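Quick one for anyone stuck on the Cernance courier run in Barasa. Took me far too long so writing it down before I forget.

## What you need

- 500 coins for the ferry (each way, so 1000 if you die out there)
- 12 food, anything decent
- Level 46 agility. Can't be boosted, I tried
- Empty bag slots. At least four

Leave the heavy armour in the bank. Weight slows you down and the timer doesn't care.

## Getting started

1. Talk to the clerk at the Relport docks. Pick the second option, first one just gives you the lore speech again.
2. Take the sealed crate. Don't open it!! Opening fails the run and you have to walk all the way back.
3. Ferry to Hamura. Skip the cutscene with escape.
4. Off the boat, turn north straight away. The map marker points east, ignore it, that's the old road and the bridge is down.

Timer starts when you step off the jetty. Not when you take the crate. So sort your bag out on the boat.

## The hill section

Stick to the left wall. Two guards, they both turn at the same time so go when their backs are to you. If one spots you just keep running, they give up at the well.

Climb the rocks behind the well. This is the 46 agility bit. You can fail it and take damage, eat at the top not half way, eating cancels the climb and drops you back down. Found that out three times.

After the rocks:

- Run on, not walk. Obvious but check it, the ferry switches it off
- Don't fight the wolves
- Drink your stamina potion at the second gate, not teh first

## Handing it in

Courier house is the one with the green door. Give the crate to the woman upstairs, the bloke downstairs only buys it off you for 334 coins, a terrible price, and you can't undo it.

Finish under time and you get the Cernance badge plus a shortcut back to Relport. Miss it and you get the coins but no badge, so just go again. No cooldown since the April patch.

## If it keeps failing

Crate gone from your bag? You probaly logged out on the ferry. Go back to the clerk.

Guards not turning? Hop worlds. Known bug.

Gate locked? Talk to the clerk first, see step 1. 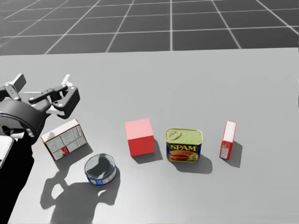
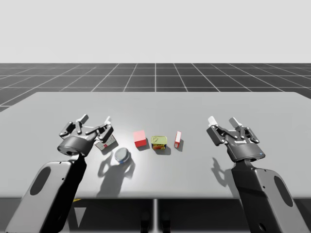 *Both rendered: five objects in a loose row on a grey tabletop, dark gridded floor behind.*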